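How to Host a Movie Night People Will Sit Through

Posted Sat 1 April

I have been running a film night in my living room since the last one of my friends with a bigger living room moved away. Most of what follows I learned by doing the opposite first.

Step 1: Pick the movie yourself

Never put it to a vote. A vote among six adults takes 40 minutes and ends with something everyone has already seen on a plane. Send one title with one line about it. Mine for last November read "Skimmont, black and white, a lighthouse, some yelling." Every chair was full.

Step 2: Check the running time

Anything up to 100 minutes is fine on a weeknight. Past that you need a break, and you need to pick the spot in advance. 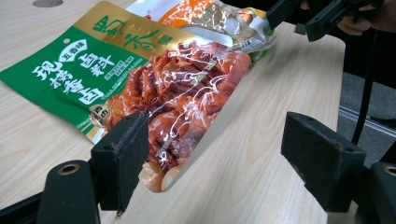

Go for the end of a long talky stretch, just before the plot wakes up. People come back from the kitchen for a plot. They do not come back for a second helping of a man staring at a field, however well he is lit.

Step 3: Test the sound before anyone arrives

Play the quietest conversation in the movie, then the loudest scene, and set the volume somewhere between the two. Turn the subtitles on if the cast mumbles. Someone will say subtitles are distracting, and ten minutes later the same person will ask what she just said.

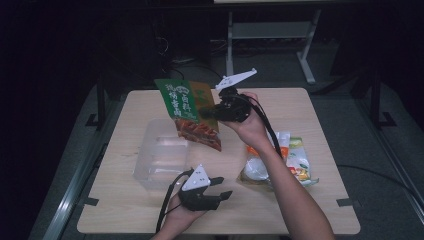 Step 4: Keep your introduction short

You get 12 seconds. Title, country, press play. I once gave a talk on the troubled production of Helden, with dates, and lost two guests to the porch before the credits. Save the trivia for afterward, when anyone who stays is asking for it.

Step 5: Leave time to argue

Put the lights up halfway once the credits roll and don't ask what everybody thought. Ask who was lying, or whether the ending was earned. After Skondell we went at it until the neighbors' dog got involved. 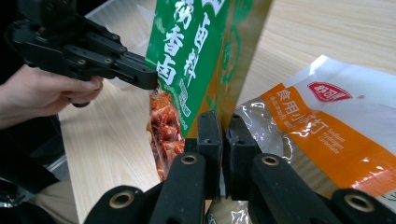

Ntuli, in the comments, says the lights should stay off until the credits are completely done, and that a host who reaches for the lamp early has told the whole room it's time to find their coats. I've tried it that way twice now. The arguments ran longer, and I stubbed my toe both times.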